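Catalogue > Workshop Fixtures > Parts Boards > Hurberg 302

Hurberg 302 Parts Board

Grey, plastic, full of pockets. If you have ever put a processor down on a bench "just for a second" and then leaned on it, you are the customer we had in mind.
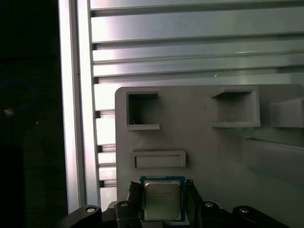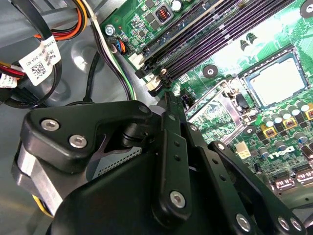
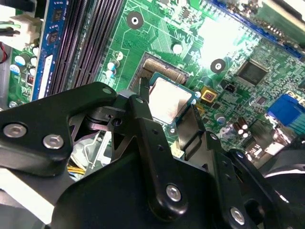
The 302 is a holding board for the small, dear, easily lost bits that come out of a desktop computer when you take one apart. It stands up on its back foot, so the pockets face you and the board takes up very little bench. You can also lay it flat, in which case it becomes a tray, and we will not charge extra for that.

We started making it at Mindberg after a long spell of refurbishing office machines using the traditional equipment: a mug, a biscuit tin lid and the foam from somebody's old monitor. The mug was good for screws until it was good for tea again. The tin lid was fine for memory. Processors went on the foam, the foam went on the shelf, and the shelf was where people put their coats.

What goes in it

The square pocket is for a processor in the common desktop sizes. The walls are thick on purpose. Drop the chip in by its edges and it will stay there while you clean the old paste off the cooler, look for the new paste, and go to the shop for the new paste. The wider pocket with the ledge takes memory modules lying on their long side, or a couple of expansion card brackets if you are that way inclined. The box pockets at the side are for whatever you like. Ours have socket covers in them, and one has a raisin.

It won't hold a graphics card. People keep asking. A graphics card these days is the size of a loaf and should be given its own chair.

Using it with an open machine

Stand the board on the side of your writing hand and as close to the case as the cables allow. Most bent socket pins come from the trip between the bench and the board, so make it a short one. Lift the load plate all the way before you bring the chip across. Line up the corner marks. If the chip looks a bit crooked in the socket, it is, and no amount of lever will talk it straight. Take it out and go again.

Big-brand office desktops are a tight fit round the memory slots, and the power leads always seem to come in from the side you want to work on. Tuck them back first.

Materials and finish

Matt plastic, moulded in one piece. It marks less than the shiny sort and doesn't throw your lamp back at you. Early ones came out of the mould with the odd burr inside the pockets. We now trim them by hand, though you may still meet one. A fingernail will see to it. The plastic is not antistatic, and we'd rather say so here than in an email later. Wear your strap, or order the Rumus mat, which the board stands on quite happily.

Details

Model: Hurberg 302
Colour: grey (we made a batch in orange once; we have most of it left)
Weight: 800 g, enough to stay put when a sleeve catches it
Fixing: two screw holes in the foot, screws not supplied
Cleaning: warm water and a cloth. Thermal paste comes off with a drop of alcohol and some muttering.
Guarantee: 2 years against cracking, unless you have stood on it

Supply

The boards are moulded for us by Ertürk in runs of 3000, and the current run arrived in February. Single boards go out by ordinary post in a plain box. Workshops and training rooms wanting a dozen or more should write to us first, as the price comes down and the boxes get a good deal bigger.

Returns are accepted if the board is clean. Please check the pockets before you send it back. We have had three processors this way and it took ages to find out who they belonged to.

Page last changed Mar 1, 2026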